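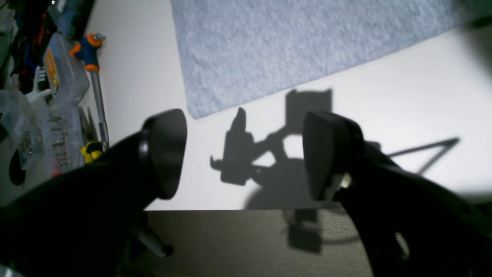
Edge finder trips on the arm's own shadow

cellhand3133
Our two-arm cloth cell runs Zitus edge software, and it keeps picking false edges near the grippers. It started after I moved the lamp in August. The arm now throws a hard, dark shadow across the white tabletop, and the software takes that for cloth. I've recalibrated the wrist camera 2 times with no change.

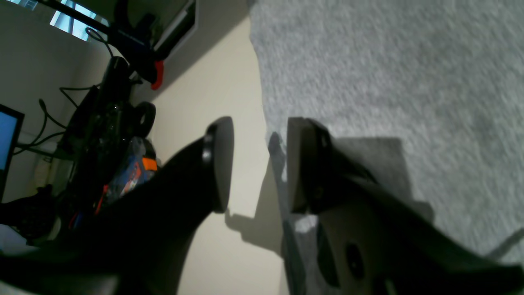 I keep the fingers fully open for the calibration check, with nothing in the grip. The pads get wiped first. Even so the shadow next to the left fingertip is as crisp as the finger itself, so turning up contrast only makes it worse. Exposure is at 200. Should I move the lamp or mask the shadow in software? 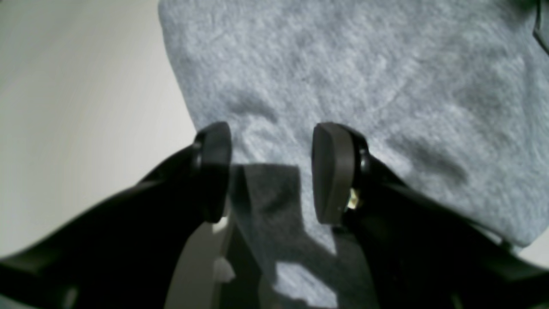
Open fingers over the gray cloth, wrist camera view

bralero_bench
Fix the light first. One small lamp gives hard edges, so use two wide panels with diffusers, one each side, and mount them so the arms never pass in front. Then lower the exposure and calibrate again with the lights you'll run with. A mask won't work well - the shadow moves with the arm.

gus_t
Ours did this too. Turned the sensitivity down to 11 and it was ok.

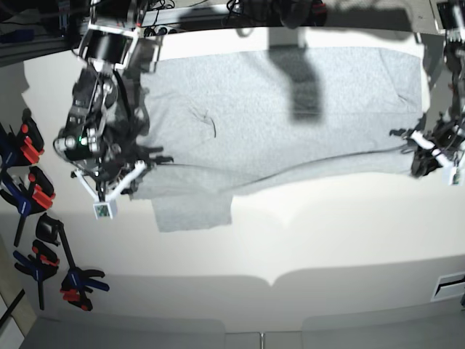 Last edited 8th June

stillfolding
Agree with the panels. Check the overhead hardware as well, as it puts a long shadow on the cloth when both grippers hold it out flat. I'd test in that pose and again with the arms parked. Clear the clamps off the left side of the table before you calibrate. Brostum sells a clip-on diffuser, but baking paper did the job for me.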